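Garage Arm Learns to Put the Groceries Away, Sort Of

Dirnovbridge – Tadeusz Jasińska has spent most of the winter teaching a robot arm to tidy a floor that does not exist. The real arm, a secondhand Baltum with one previous owner and no manual, is bolted to a bench in his garage, where it is forbidden to move until its digital twin stops throwing fruit.

The twin lives on a laptop in the kitchen. So, increasingly, does Jasińska. By Tuesday night he had reached what the household calls the tomato stage.
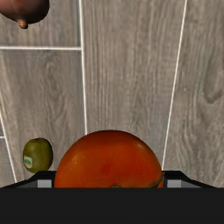 Last updated: Tue 25 March

The tomato stage is harder than it sounds. Squeeze too gently and the fruit stays where it is. Squeeze too hard and the physics software takes offense, and the tomato leaves the building at a speed Jasińska describes as "agricultural." He has logged 1,274 simulated attempts at one pickup or another, of which 522 ended with the item somewhere he would call inside the box. The arm's opinion was not recorded.

"The onion is worse," he said. "The onion has ideas."

Jasińska, a retired elevator mechanic, got the bug last fall at the shared workshop on Wieczorek Street, where Bronisława Kubiak runs the Thursday bench for people building things their families have asked them not to build. Kubiak helped him rewire the Baltum's power supply in February and lent him a spare emergency stop button, which she would like back.

She also talked him into simulating first. The workshop's last home robot project, a coffee-pouring machine named Jema, skipped that step. The stain is still there.

The practice setup is simple enough: an arm on a pedestal, a plank floor, some food and a wooden box with its lid up. Jasińska changes the menu between runs so the program can't get comfortable. Cake was his granddaughter's request, and she has since asked for more cake.

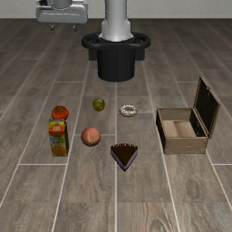

Next Stop, the Actual Garage

If the success rate holds up through the next round, Jasińska plans to switch on the real arm and give it something modest to hold. He was thinking of a tennis ball. Kubiak was thinking of a tennis ball and a closed garage door.

Aba Opoku, who lives next door and shares a wall with the project, said she had no objections as long as it didn't start before 7 in the morning. She did ask what it was for. Jasińska told her it would eventually unpack the shopping. Opoku pointed out that he buys one bag a week.

Parts have cost him less than he feared, apart from a replacement wrist cable at $50, which he bought twice after cutting the first one to the wrong length. The workshop's Thursday bench is open to anyone with a project and a reasonable attitude toward fuses. Bring your own extension cord.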